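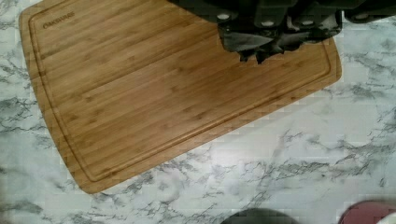
4. Comparación de pinzas en la encimera

4.1. Por qué acabamos probando dos pinzas

Cuando empezamos con las tareas de cocina yo estaba convencido de que la pinza iba a ser lo de menos. Teníamos el brazo Pesberg ya calibrado, el controlador funcionaba bien con las tareas de mesa de la sección 3 y pensé que bastaba con atornillar cualquier cosa que abriera y cerrara. Pues no. La primera tarde con una tabla de cortar me quitó la idea de la cabeza, y Selma Gashi (que llevaba semanas avisándome) tuvo la elegancia de no decir nada hasta el día siguiente.

El problema de una tabla es que es plana, ancha y tiene muy poco canto. Si la pinza baja demasiado, los dedos chocan contra la encimera y el brazo entra en parada de protección; si baja poco, resbalan por el borde redondeado y la tabla se queda donde estaba. Entre una cosa y otra hay un margen de 2 mm, y en ese margen se nos fue buena parte de junio.

Comparamos dos modelos: la Drerkeck, de dedos paralelos y recorrido corto, y la Lovetti, con eslabones articulados y un cierre que va cambiando de ángulo según avanza. Las dos se montaron en la misma muñeca, con la misma cámara y el mismo controlador Kadrić, sin tocar ni una ganancia entre una y otra. Esto último nos costó una discusión larga, porque la Lovetti pesa más y en teoría merecía su propio ajuste, pero preferí que la comparación fuera un poco injusta y fácil de repetir.

4.2. Lo que ve la cámara de muñeca

La figura 1 está tomada con la cámara de muñeca sobre la tabla de bambú. Me gusta porque enseña de golpe casi todo lo que nos complicó la vida: la pinza negra entra por la parte superior y tapa un trozo de la tabla, y debajo hay una encimera con vetas grises y oscuras que al detector de bordes le parecían interesantísimas. En las primeras versiones el sistema confundía una veta con el contorno de la tabla y mandaba la pinza a cerrar sobre el mármol (o sobre lo que imita al mármol, que para el detector es lo mismo).

Figura 1. Vista de la cámara de muñeca: tabla de bambú en diagonal sobre la encimera veteada, con la pinza en la parte superior.

También está la acanaladura. La tabla tiene un surco perimetral poco profundo, paralelo al borde y a poca distancia de él, así que el detector encontraba dos rectángulos redondeados, uno dentro del otro, y a veces se quedaba con el de dentro. La solución fue bastante tosca: quedarnos siempre con el contorno exterior que tuviera color de madera por un lado y no por el otro. Selma propuso algo más fino con la orientación de las láminas del bambú, que siguen el lado largo, y lo usamos como comprobación del ángulo de giro. La marca grabada en la esquina, OAKSWARE, la probamos como referencia visual un par de mañanas y la descartamos, porque en cuanto la pinza se acercaba por ese lado la perdíamos.

4.3. Resultados

Hicimos 200 intentos en total, repartidos a partes iguales entre las dos pinzas, cambiando cada vez la posición y el giro de la tabla. Contamos como éxito levantarla y sostenerla sin que tocara la encimera. La Lovetti lo consiguió en 80 intentos y la Drerkeck en 53. Me esperaba una diferencia, aunque bastante más pequeña!

Mirando los fallos uno a uno, los de la Drerkeck se parecen mucho entre sí: los dedos llegan al canto, cierran y se escurren hacia arriba. Con almohadillas más blandas mejoraba algo, pero se gastaban enseguida y dejé de contar esas pruebas. Los de la Lovetti son más variados y más difíciles de explicar. En varios la aproximación parecía perfecta y la tabla giraba al cerrarse la pinza, sobre todo cuando la agarrábamos cerca de una esquina. Sospecho del cambio de ángulo del cierre, aunque no tengo datos de par para demostrarlo.

Hay una pega de la Lovetti que no sale en los números: tapa mucho más. Con ella montada perdíamos de vista el borde justo en el último tramo, y el controlador tenía que terminar el movimiento a ciegas con la última estimación buena. La Drerkeck, que es más estrecha, dejaba ver el canto casi hasta el contacto. Para las tareas de la sección 5 nos quedamos con la Lovetti y movimos la cámara hacia un lado, con un soporte impreso que rehicimos varias veces y cuyas medidas están en el apéndice.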